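Posted in: Home & Household / Local

Ullness to swap out old cube outlets in rental units, free of charge

December 16, 2021

Tenants in the Tisusholm buildings will get new desk outlets starting next month. Ullness, which runs the rentals, put the notice up in the lobbies this morning. No cost to tenants. No form either, just leave the old one out where the crew can reach it.

The swap covers the small cube type outlets handed out with furnished units. 3,666 of them went out over the years, according to the notice. Ullness wants 3,000 replaced in the first round, the rest when stock comes in. Supplier is Psarras, same firm that did the hallway lighting.

Why now? Mostly complaints. Ullness logged 1,505 calls on outlets and chargers up to October, a lot of them the same thing: adapter sits crooked, adapter falls out, one big adapter covers the slot next to it. Tenants on the upper floors of the Jastix block had been asking for a change since spring. 13 units there were done early as a trial and the feedback was good enough to go ahead, the notice says.

The new ones have more room between the slots and a longer cord. Color is white only for now. A few tenants asked for the red to stay, Ullness says it will look into it but dont count on it.

What to do before the crew comes:

Unplug everything. Adapters, chargers, lamps, all of it.
Pull adapters straight out by the body, not by the cable.
Check the prongs. Bent or loose, set it aside and tell the crew.
Clear the table or shelf. Crew needs the space to work.
Keep your own chargers, they are not part of the swap.

Crews work mornings only. Missed the visit? A second round is planned, dates to be posted in teh lobby. Units with no cube outlet are skipped.

Old outlets get collected at the door and go to recycling. Ullness asks tenants not to put them in the regular trash.

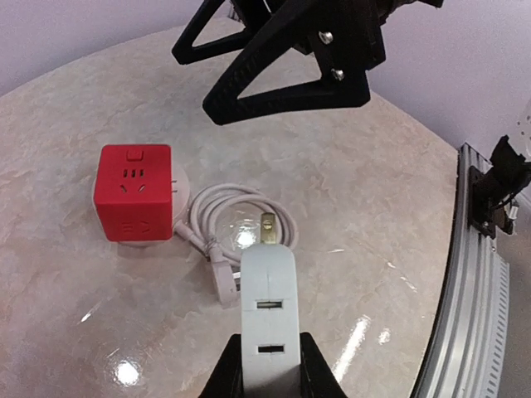
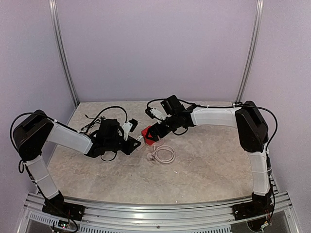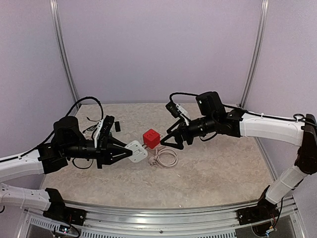
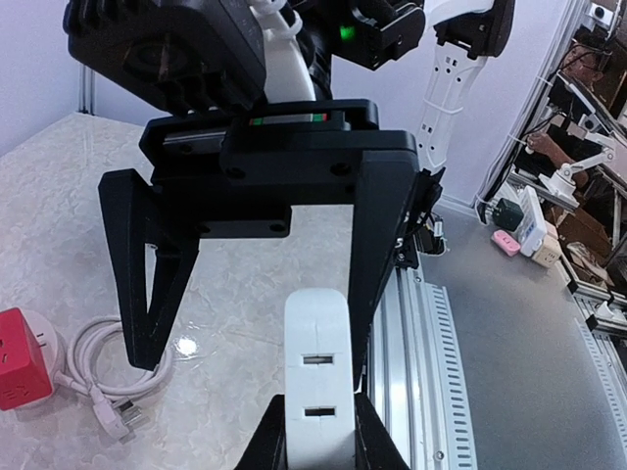
Can I keep the old outlet if it still works?
Only if you bought it yourself. Anything that came with the unit has to be handed in, working or not, and the crew will check it off against the list for your apartment.

Contact the newsroom | Copyright 2021, all rights reserved | Back to top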